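Drilomen 고객지원 게시판
문의 번호 2069
분류: 전시용품 > 패널 및 접이식 받침
제목: 콘크리트 바닥에서 패널 받침 다리가 조금씩 미끄러집니다
상태: 해결됨
작성: Hong (Stonmont 공방)

안녕하세요. 늘 친절하게 답해 주셔서 이번에도 염치없이 글을 남깁니다. 저는 Stonmont이라는 작은 공방에서 그림도 가르치고, 12월이면 수강생들 작품을 걸어 조촐한 전시도 여는 사람이에요. 올해는 벽에 못을 더 박지 말자고 마음먹고 크림색 Lumik 패널을 바닥에 세워서 쓰기로 했습니다. 뒤에 나무 다리가 접혀 들어가는 방식이라 보관하기도 좋고, 색이 튀지 않아서 작품을 붙였을 때 참 얌전해 보이더라고요.

문제는 바닥입니다. 저희 공방은 예전에 창고로 쓰던 곳이라 바닥이 맨 콘크리트예요. 여름엔 시원해서 좋은데 겉이 은근히 매끈해서, 패널을 세워 두고 한참 다른 일을 하다 돌아오면 처음보다 더 뒤로 누워 있습니다. 넘어진 적은 아직 없어요. 그래도 전시 때는 아이들도 오고 어르신들도 오시니까 이 상태로는 마음이 놓이지 않습니다.

제가 해 본 것을 적어 둘게요.

바닥을 물걸레로 닦고 말린 다음 다시 세워 봤습니다. 첫날은 괜찮은가 싶었는데 다음 날 보니 또 밀려 있었어요.

다리 끝에 종이테이프를 감아 봤습니다. 이건 오히려 더 잘 미끄러졌습니다. 왜 그런 생각을 했는지 모르겠네요.

다리를 더 활짝 벌려 봤습니다. 어느 정도 벌어지면 더는 안 벌어지는데, 거기가 원래 한계인지 아니면 뻑뻑해서 걸린 건지 구분이 안 됩니다. 억지로 하다가 부러뜨릴까 봐 멈췄어요.

다리 뒤에 벽돌을 괴어 봤습니다. 이건 확실히 안 밀립니다. 그런데 보기가 영 좋지 않고, 지나가다 발에 걸리겠더라고요.

패널 두께를 줄자로 재 보니 15밀리미터였고, 벌린 다리 끝에서 패널 밑단까지는 약 300밀리미터였습니다. 이 정도 벌어지는 게 정상인지도 궁금합니다. 패널을 가까이 모아 두고 뒤쪽에서 찍은 사진을 같이 올려요.

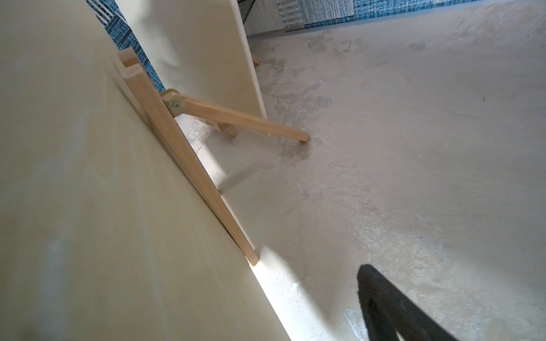 걱정되는 부분은 다리와 패널이 만나는 경첩 쪽입니다. 바닥만 탓하다가 문득 경첩이 헐거워진 건 아닐까 싶어졌거든요. 작년에도 접었다 폈다를 꽤 했고, 수강생분들이 도와주시면서 조금 세게 다루기도 했을 거예요. 황동색 둥근 경첩 가운데에 나사가 있고 나사 머리에 작은 숫자가 찍혀 있던데, 혹시 규격 표시일까요? 제 눈으로는 돋보기를 써도 읽기가 힘드네요. 그리고 긴 다리 끝이 둥글게 다듬어져 있어서 바닥에 닿는 면이 아주 좁습니다. 예쁘기는 한데, 콘크리트에서는 이게 손해가 아닌가 싶어요. 드라이버는 집에 있는 걸로 되는지, 아니면 따로 필요한 공구가 있는지도 알려 주시면 고맙겠습니다. 급한 일은 아니니 천천히 답 주세요.

Hong 드림

고객지원 답변 (오전 10시 40분)

Hong 님, 안녕하세요. 공방 이야기까지 곁들여 자세히 적어 주셔서 상황을 그리기가 훨씬 수월했습니다. 시도해 보신 것들을 순서대로 써 주신 덕분에 저희가 여쭤볼 것도 많이 줄었고요. 종이테이프는 너무 자책하지 마세요. 저희도 비슷한 문의를 종종 받습니다.

먼저 다리가 벌어지는 폭부터 말씀드릴게요. 말씀하신 폭이면 저희가 안내하는 범위 안에 들어옵니다. 더 벌리려고 힘을 주시면 경첩 안쪽 나무가 상할 수 있으니 지금처럼 멈추신 것이 잘하신 거예요.

다음은 경첩입니다. 패널을 바닥에 눕히고(밑에 담요나 헌 이불을 깔아 주세요) 다리를 반쯤 편 상태에서 좌우로 살살 흔들어 봐 주세요. 앞뒤로는 부드럽게 움직이는데 옆으로는 거의 놀지 않으면 정상입니다. 옆으로도 덜그럭거린다면 나사를 조금 조이셔야 해요. 드라이버는 가정용이면 되고, 나사 홈에 꼭 맞는 크기인지만 봐 주세요. 한 번에 꽉 조이지 마시고 반의 반 바퀴쯤 돌린 뒤 다리를 접었다 펴 보시고, 그래도 놀면 다시 조금 돌리시는 식으로 해 주세요. 나사 머리의 숫자는 저희도 사진만으로는 읽지 못했습니다. 조이는 작업에는 몰라도 되는 숫자이니 눈을 너무 혹사하지 않으셔도 됩니다.

바닥 문제는 다리 끝에 얇은 고무를 붙이는 쪽을 권해 드립니다. 문구점이나 철물점에서 파는 의자 다리용 고무 시트를 다리 굵기에 맞춰 오려서, 끝의 둥근 부분을 감싸듯이 붙여 주세요. 펠트는 피하셔야 합니다. 펠트는 잘 밀리라고 붙이는 것이어서 지금과 반대 효과가 납니다.

그리고 한 가지 여쭐게요. 패널 앞쪽 밑단은 무엇으로 받치고 계신가요? 맨바닥에 그대로 닿아 있는지, 홈이 있는 받침목에 끼워 쓰시는지에 따라 밀리는 방향이 달라집니다. 받침목이 있다면 밑단과 받침목이 같이 보이게 찍어서 올려 주시면 좋겠습니다.

Hong 님 추가 글 (오후 4시 5분)

답변 감사합니다! 읽다가 이불 이야기에서 웃었어요. 마침 공방에 낮잠용 담요가 있어서 그걸 깔고 했습니다.

경첩은 말씀하신 대로 눕혀 놓고 흔들어 봤습니다. 대부분은 멀쩡했는데 유독 하나가 옆으로 꽤 놀더군요. 조금 돌리고 접어 보고, 또 조금 돌리고 접어 보고 하다 보니 커피가 다 식었지만, 덕분에 지금은 아주 점잖아졌습니다. 조이고 나니 접을 때 살짝 뻑뻑한데 이 정도는 괜찮은 거겠지요?

고무 시트는 동네 철물점에서 샀어요. 주인 아주머니가 검은색과 베이지색을 보여 주셔서 한참 고민하다가, 나무색하고 가까운 베이지로 골랐습니다. 아직 다 붙이지는 못했고 하나만 시험 삼아 해 봤는데 확실히 버티는 느낌이 다릅니다. 손으로 밀어도 다리가 바닥을 꼭 잡고 있어요.

앞쪽은, 제가 첫 글에 이 이야기를 빼먹었네요. 어떤 건 맨바닥에 바로 대고, 어떤 건 홈이 파인 나무 받침목에 끼워 씁니다. 받침목은 예전에 화구를 사면서 들인 것이라 Lumik 패널하고 원래 한 벌은 아니에요. 홈에 들어가기는 들어가는데 여유가 있는지 없는지 제 눈으로는 잘 모르겠습니다. 받침목 쪽도 찍었습니다.

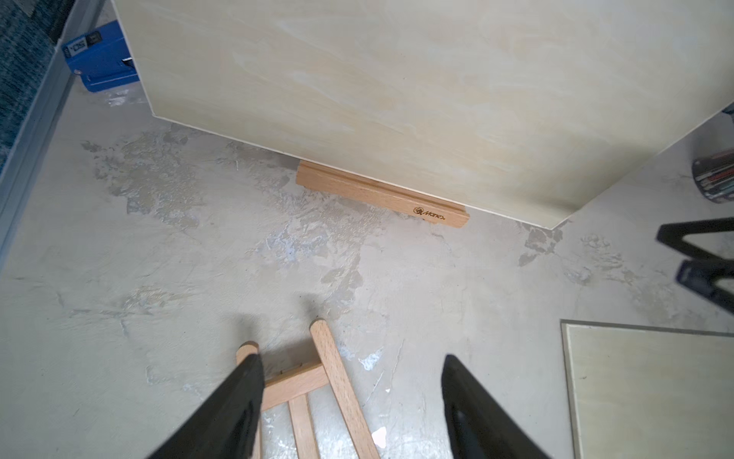
단어 수 283

받침목이 정확히 어느 회사 것인지 물어보실까 봐 미리 적습니다. 앞면 오른쪽 끄트머리에 동그란 문양이랑 Mont로 시작하는 글씨가 작게 찍혀 있어요. 영수증은 진작에 없어졌고 상자도 버려서 제가 드릴 수 있는 정보는 그게 전부입니다. 나무는 옅은 색이고 홈이 길이 방향으로 쭉 나 있어서, 패널을 위에서 내려 끼우면 비스듬히 기댄 채로 서요. 앞에 놓인 것은 접이식 이젤 틀로 보시면 되는데, 둥근 다리 사이에 가로대가 있고 거기서 납작한 살이 내려오는 모양입니다. 이것도 같이 쓸 수 있을지 몰라서 꺼내 봤어요. 가벼운 작품은 이쪽에 올려도 될 것 같아서요.

그리고 별것 아닌 질문을 하나만 더 드릴게요. 패널 겉면에 나뭇결 같기도 하고 대리석 무늬 같기도 한 결이 은은하게 도는데, 이건 손때가 아니라 원래 무늬가 맞지요? 저는 이게 마음에 들어서 고른 건데, 수강생 한 분이 얼룩 아니냐고 열심히 닦으시더라고요. 말리기는 했지만 저도 슬그머니 자신이 없어졌습니다. 다른 패널 한 장에는 푸르스름하고 잿빛이 도는 희미한 자국도 있는데, 그건 무늬하고는 좀 달라 보여요. 물감을 만진 손으로 옮겼을 가능성이 큽니다. 제 손일 수도 있고요. 물휴지로 닦아도 되는지, 아니면 따로 쓰는 세제가 있는지 알려 주세요. 괜히 박박 문질렀다가 그 자리만 반들반들해지면 더 속상할 것 같아서 아직 손을 안 댔습니다.

참, 전시 배치도 조금 바꿨어요. 원래는 입구에서 들어오자마자 패널을 죽 늘어놓으려고 했는데, 문을 여닫을 때 바람이 꽤 들어오더라고요. 안쪽으로 물리고 입구에는 방명록 책상을 두기로 했습니다.

고객지원 답변 (오후 5시 20분)

Hong 님, 꼼꼼하게 살펴봐 주셔서 감사합니다. 식은 커피는 저희가 다 미안하네요.

경첩이 살짝 뻑뻑한 정도는 괜찮습니다. 몇 번 접었다 펴시면 자리를 잡아요. 다만 접을 때 나무에서 삐걱 소리가 나거나 손에 힘이 많이 들어가면 아주 조금만 도로 풀어 주세요.

받침목은 다른 회사 제품이라 저희가 규격을 보증해 드리기는 어렵습니다. 대신 간단히 확인하는 방법이 있어요. 패널을 홈에 끼운 채로 윗변을 가볍게 앞뒤로 흔들어 보시고, 밑단이 홈 안에서 달각달각 움직이면 남는 틈에 얇은 고무 시트 자투리를 한 줄 넣어 주세요. 반대로 홈이 빡빡해서 눌러야 들어간다면 그 받침목은 이 패널과 함께 쓰지 않으시는 편이 낫습니다. 밑단의 얇은 경사면이 눌려서 상할 수 있거든요.

받침목을 쓰실 때는 받침목 자체도 바닥에서 밀릴 수 있다는 점을 봐 주셔야 합니다. 뒷다리에만 고무를 붙이면 뒤는 버티는데 앞이 나가는 경우가 생겨요. 받침목 바닥 양쪽 끝에도 같은 고무를 짧게 잘라 붙여 주세요. 맨바닥에 바로 대는 패널은 밑단 아래에 고무를 길게 깔아 주시면 됩니다.

접이식 이젤 틀은 종이 작품이나 작은 캔버스에만 쓰시고, 큰 패널을 얹지는 말아 주세요.

겉면의 결은 걱정하지 않으셔도 됩니다. 옅은 베이지와 아이보리가 도는 무늬는 원래 그렇게 나옵니다. 푸르스름한 자국은 사진만으로 무엇이라고 단정하기 어렵네요. 부드러운 천에 미지근한 물을 살짝 묻혀 꼭 짜신 다음, 잘 안 보이는 뒷면 구석부터 닦아 보시고 괜찮으면 앞쪽을 닦아 주세요. 물휴지는 제품마다 성분이 달라서 권해 드리지 않습니다. 무광 표면이라 수세미나 매직 스펀지도 피해 주세요. 그 자리만 번들거립니다.

배치를 안쪽으로 바꾸신 것은 저희도 찬성입니다.

Hong 님 마지막 글 (오후 7시 50분)

저녁 먹고 다시 나와서 마저 해 봤습니다. 흔들어 보니 받침목 홈에서 아주 살짝 달각거리길래 자투리를 한 줄 끼웠고, 받침목 밑에도 고무를 붙였어요. 뒷다리는 전부 베이지색 고무신을 신었습니다. 붙여 놓고 멀찍이서 보니 티도 거의 안 나네요. 벽돌은 마당으로 돌려보냈습니다.

푸른 자국은 뒷면에서 먼저 시험해 보고 앞을 닦았더니 조금 옅어졌는데 말끔하게 없어지지는 않았어요. 그 자리에는 큰 작품을 붙이기로 했습니다. 얼룩이라고 열심히 닦으시던 수강생분께는 원래 무늬가 맞다고 내일 자랑스럽게 말씀드리려고요.

하룻밤 세워 두고 아침에 바닥에 표시해 둔 연필 선이랑 비교해 보겠습니다. 그때까지 이 문의를 열어 두셔도 될까요?

고객지원 답변

그럼요, 열어 두겠습니다. 아침에 결과만 짧게 남겨 주세요.

Hong 님 (다음 날 오전 9시 10분)

연필 선 그대로입니다! 하나도 안 움직였어요. 문의 닫아 주셔도 됩니다. 12월에 근처 지나실 일 있으면 차 한잔하러 들르세요.

처리 내역: 경첩 나사 조임, 다리 끝과 받침목 하부에 고무 부착, 홈 틈새 보강. 추가 부품 발송 없음. 고객 확인 후 종료.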